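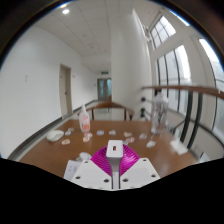

Some stuff lets light through and some stuff doesn't, and there's a whole bunch of stuff in between. Today is mostly about the in between. Scientists have three words for this and you need all of them, so say them out loud. Transparent. Translucent. Opaque (oh-PAKE, it rhymes with cake). Look at the tall bottle on the wooden table, the clear one with the white cap. Transparent — you can make out faint shapes through its sides. Now the little pinkish and pale blue pieces lying around on the same table. Translucent. Then the white computer mouse way over on the left. Opaque. Can't see what's behind it no matter how hard you squint. One table, all three words.

So what is going on in there?

Light travels in straight lines until it hits something. When it hits something, a few different things can happen. It can go through. It can bounce off. It can get soaked up, which scientists call being absorbed. Usually it's a mix. A window lets most of the light through but a little bounces back, and that's why you can see your own face in the glass at night when it's dark out and the lamp is on inside. Try it tonight.

Transparent things let the light through without messing it up. The light goes in one side and comes out the other still in order, so the picture it was carrying is still a picture. Clean water. Air! People forget air. You are looking through air right this second.

Translucent things let light through but scramble it. The light bumps around inside, or on a rough surface, and comes out going every which way. You get the glow but you don't get a sharp picture. Wax paper. A frosted bathroom window. Lots of lampshades. A gummy bear held up to the sun, if you can stop yourself from eating it first. Ice cubes are a funny one becuase they're often clear on the outside and cloudy in the middle, where tiny air bubbles got trapped when the water froze.

Opaque things stop the light. Wood, a brick, your shoe, a metal spoon, the dog. Since no light gets through, there's a dark patch behind the thing on the side away from the lamp. A shadow. Nice dark shadow = opaque. Pale shadow = probably translucent. Hardly any shadow = transparent, although even a drinking glass makes some kind of shadow if you look close, with bright squiggles in it. The squiggles are where the curved glass bent the light and piled it up in one spot.

What about color?

Good question and a lot of you asked it last time. White light is really all the colors mixed together. A see-through pink thing lets the reddish part of the light through pretty well and soaks up more of the rest. So the light coming out looks pink, and if there's a white sheet of paper behind it you may get a pink shadow. Pink shadow! Best thing in this whole lesson if you ask me. Blue see-through stuff does the same kind of thing with blue.

Put a pink piece on top of a blue piece and look through both. Each one soaks up part of the light, so what's left is darker and usually kind of purple. Keep stacking and it gets darker and darker. Stack up enough and it might as well be opaque.

Which brings us to thickness. Is paper opaque? Well. One sheet held up to a window, you can see light through it. Translucent. Now try a packet of 200 sheets. No light at all, opaque as a brick. Same paper! So sometimes the answer is "depends how thick." Water is like this too. A glass of it is clear but go deep enough in the ocean and it's black, all the sunlight got used up on the way down.

Okay now you do it.

THE FLASHLIGHT SORT

You need:
A flashlight (a phone light is fine, ask first)
A white wall or a big piece of white paper
A room you can make kind of dark
7 small things from around the house, no peeking through them yet
Pencil and something to write on

Before you turn the light on, write down your guess for each thing. Guess first, this part matters, don't skip it. Then hold the thing between the flashlight and the wall and look at the shadow. Dark, pale, colored, or hardly there. Write what you got next to what you guessed.

Then move the thing closer to the light. Shadow gets bigger and the edges go fuzzy. Move it closer to the wall, the shadow gets smaller and sharper. Why? The fuzzy edge is a place where part of the light is blocked and part isn't, and the closer you are to the wall the skinnier that place gets.

Do not look straight into the flashlight and don't shine it at anybody's eyes. And for the sun part, if you do the gummy bear, look at the bear and never at the sun. I mean it.

Things that are good to test: a plastic bottle (empty, with the label peeled off one side), a leaf, a sock, an egg carton, a sandwich bag, a piece of tissue, a candy wrapper, a jar lid. Leaves are really good. A thin green leaf against a window glows and all the little veins show up.

Kristine Samonte from the Ramiddale group tested a bottle 2 ways, with the label on and then with the label off. The label part made a dark shadow and the bare part made a pale one, so she wrote "both" on her chart. That is a correct answer. One object can be made out of different materials and each material gets its own word. Lots of bottles are like this, clear sides and a solid cap.

Tamer Saab from Plaltcombe wrote in to ask if milk is opaque. Pour a glass, no you can't see through it. But put two drops of milk in a big glass of water and shine the flashlight in from the side. Cloudy, glowing, translucent! Milk is full of teeny blobs of fat and protein that scatter light. A lot of blobs and the light can't make it across. A few blobs and it can, just scrambled. He tried it and says his glass lit up like a ghost.

What it's good for

People pick materials for this on purpose. Windshields have to be transparent or nobody could drive. Bathroom windows are frosted so you get daylight and privacy at the same time. Brown medicine bottles keep out some of the light because light can spoil certain medicines. Curtains come in every kind, from the thin ones that just soften the sun to the heavy ones for napping babies. Walk through your house and look for one of each. Then figure out why whoever made it wanted it that way.

Words to keep

Transparent: light gets through and you can see clearly what's on the other side
Translucent: light gets thru but it's scrambled, so things look blurry or you only see a glow
Opaque: no light gets through
Absorb: soak up
Scatter: send off in lots of directions

Send us your charts! Draw the colored shadows if you got any, crayons are fine. Name and town on the back please, 200 words or less if you're writing a story about it. Next time is mirrors so start looking at spoons, front and back, and see which side flips you upside down.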